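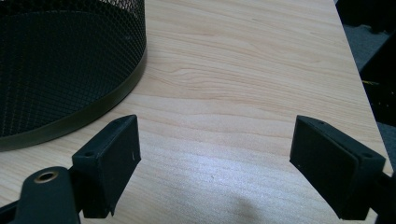

## Wanted: people to demonstrate desk tasks by hand

Zovbridge wants 2,000 demonstrations of ordinary desk work, recorded with a hand-held gripper. We doubt that number will teach a robot to tidy anything. Our last 600 mostly taught it to hover. We'd like to find out if better demonstrations help, and we're not promising they will.

**The work:** Squeeze, lift, place, reset, repeat. It's dull, and your wrist will notice. Shifts run up to 5 hours, paid by the hour, failed takes included.

**You:** Patient, steady, willing to tell us when a task makes no sense. Please don't apply to "shape the future."

Thursday shifts at our Hevdale office, starting in August. Write to Ximena Esquivel and say which hand you use.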